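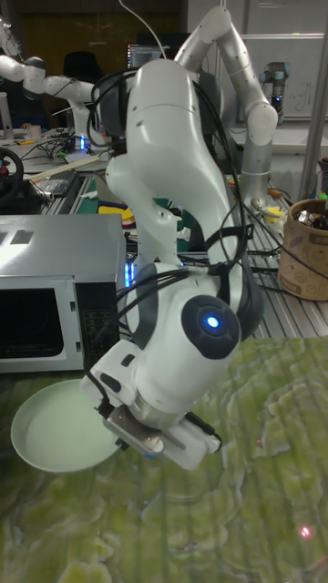 How far does a dispensary have to be from a church in Urlow? Under the ordinance passed in September, 70 feet, measured from door to door along the sidewalk.

I mention the sidewalk because it took up most of the hearing. I went to say one thing about expunging old possession records and stayed for hours of geometry. The first draft measured in a straight line between property lines, which would have ruled out every storefront downtown and left one legal location, a former tire shop next to the river that floods whenever the river feels like it. The second draft measured from the altar. I don't know who proposed the altar. It was gone before anyone could ask what the Quakers were supposed to do.

The shop behind all this is called Nurara, and it wants to move into the old Gulyás bakery on Ondach Street. The bakery has been empty long enough that people who never bought a roll there now speak of it as sacred ground. I did buy rolls there. They were fine. 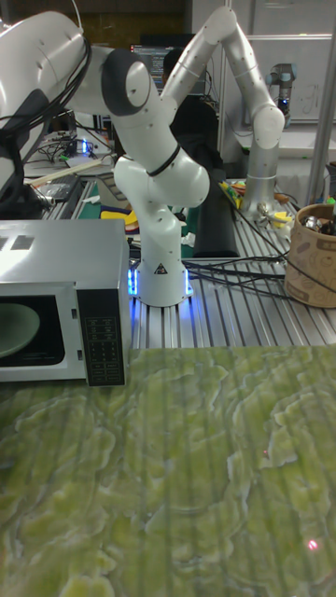
Lalit Goel wrote to me after my last post to say I was being unfair to the churches, that his own congregation had voted 38 to 35 in favor of leaving the shop alone, and that three votes was a landslide by their standards. I stand corrected. They once split worse than that over carpet.

I still think the distance fight is a way of avoiding the other one. You can open a licensed store in this county and sell a jar of the same stuff that keeps a man from renting an apartment because he had some in his glove box years ago. The petition to clear those records has been sitting at the county building for 4 months.

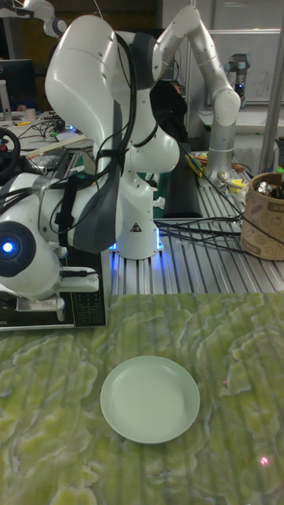 When I call, I'm told it's under review. When I ask who is reviewing it, I'm told that's under review too, or anyway that's how I heard it. Ivone Queiroz drove over in person and came home with a parking ticket and a second copy of the form, the long one, with the page missing.

The council did find time for labels. Every package sold in town must now carry a warning symbol "of prominent size," and prominent turned out to mean whatever the loudest person in the room could read from his chair. Look at the base of the white arm in the picture just up there: a small black-and-white triangle on the front, and that's all the warning it gets. I'd have settled for that on a bag of gummies. The draft I saw gave the symbol half the bag and put the dosage on the bottom, in type my reading glasses couldn't help with. 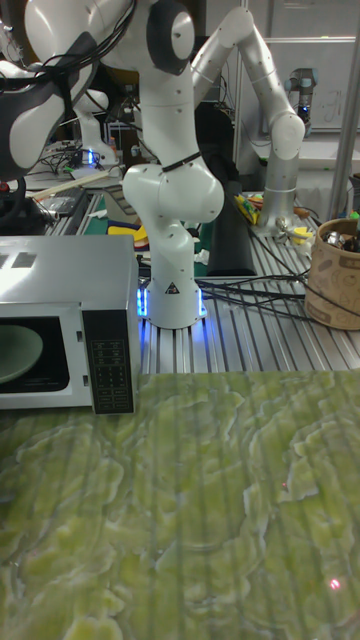
Records come up again at the next session, after the item on awnings. I've been given two minutes, and I plan to spend them reading the petition's first paragraph out loud, slowly, including the commas. If you signed it, please come and sit near the front. Nurara's owners say they'll be there too, though mostly for the awnings. Over on the far left of that last picture there's a small blue light glowing at the base of an arm way in the back, so get there early.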